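Fevlow Coffee Pour Set
Data card and notes for use

Summary

Fevlow is a set of short recordings of drinks being served from two table-top dispensers. It was put together to study fill level, stream shape and cup placement on a drip grate. The files are kept as they were exported, with one text note per recording. This card covers the equipment, the drinks, the labels and the known faults.

Maintainer: Tincuța Filip
Labels: Lucian Dinu, Trilok Mishra
Release: Dreravero, April

Equipment

The two dispensers stand side by side on a white table. Each has an upper vessel on a chrome base, and each has its own stainless steel drip tray with a slotted grate. The trays have rounded corners and are polished to a mirror finish. This matters for anyone working on segmentation: a cup on the grate usually has a second, inverted cup in the steel next to it. The reflection is never labelled.

In the notes the dispensers are called left and right, as seen from the serving side. They were not swapped at any point in the set.

Cups are of two kinds:

ribbed: clear glass, vertical ribs, used for coffee
plain: clear plastic, slight taper, used for clear liquid

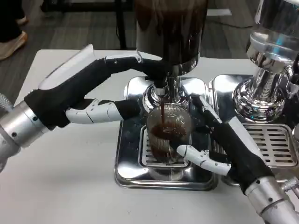
Alun Wogan wrote after the first release that the ribbed glass was a poor choice. The ribs bend the edge of the coffee, he said, so two people marking the same level will seldom agree, and a straight-sided glass would have saved a good deal of argument. He also asked for the level to be given as a range.

The range was added in the present release. The glass was kept so that older and newer recordings can be compared. Both readings are given in the label file, as level_low and level_high, and they are measured at the front face of the glass. Where only one reading could be made the two fields hold the same value.

Labels

Each recording has a plain text file with the same base name. One field per line, name first, then a colon, then the value. Fields are:

side: left or right
cup: ribbed or plain
liquid: coffee or clear
stream: none, thin, full, dripping
level_low, level_high: fraction of the inner height of the cup, 0 to 1
foam: yes, no, unsure
centred: yes if the base of the cup lies wholly on the grate and under the spout
clip_start, clip_end: in milliseconds

Times are rounded to the nearest 500 ms. Recordings are padded by 1000 ms at each end, and the padding carries no labels. Scripts written for the first release assumed no padding and will read the stream field early.

Stream is judged at the spout. A thin stream that breaks up before it reaches the cup is still marked thin. Dripping is used only after a stream has stopped, and ends with the last drop that can be seen to fall.

Foam is marked for coffee only. A paler surface counts as foam if it covers more than half of the coffee as seen from above. Anything less is marked unsure.
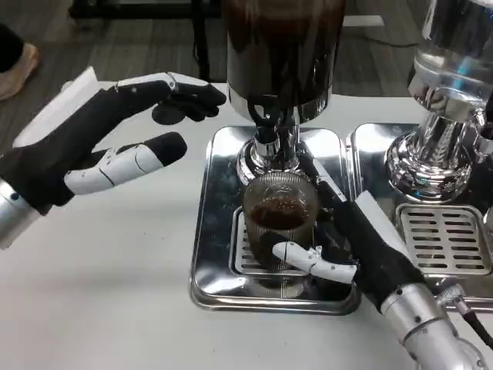

Level is taken from the coffee and excludes the foam. If the line between them cannot be found, level_high is placed at the top of the foam and level_low is left blank. Blank is a legal value for this field only.

Table layout

The table was wiped down and the trays emptied between sessions. Trays were put back by eye, so the gap between them varies a little from one session to the next. Do not use it as a scale. The grate slots are a better guide, but check which tray is in view, as the grates were not measured against each other.

Loose paper on the table is unlabelled.

Known faults

Clear liquid in the plain cup is hard to see at low levels. Luminița Manole went over these recordings a second time and changed a number of the readings, mostly downwards. Her values are the ones supplied. The earlier values are in the folder named old and should be used only for checking agreement.
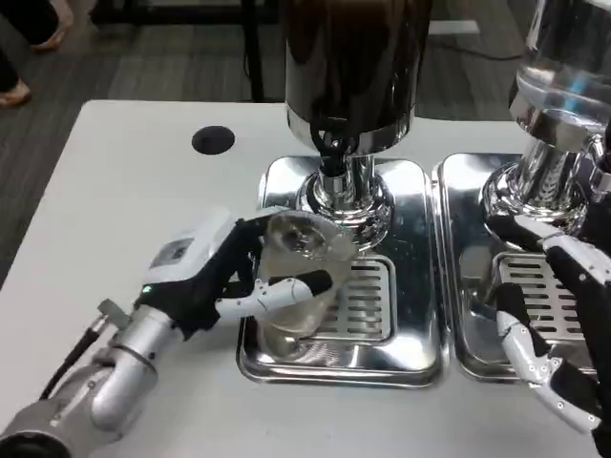

Bright spots on the chrome were sometimes marked as a stream in the first release. The cases we know of have been put right. If you find another, send the base name and the time within the clip to the maintainer.

The centred field was added late and is missing from the Geswood subset. Treat missing as unknown.

Changes

Release 2: level split into two fields, padding added, centred added, clear liquid checked again
Release 1: first issue, coffee and clear liquid, single level field

Terms

Free for teaching and study. Please name Fevlow and the release number in any report. The label reader in the tools folder was adapted from Ardeleanu and keeps its own terms, given at the top of the file.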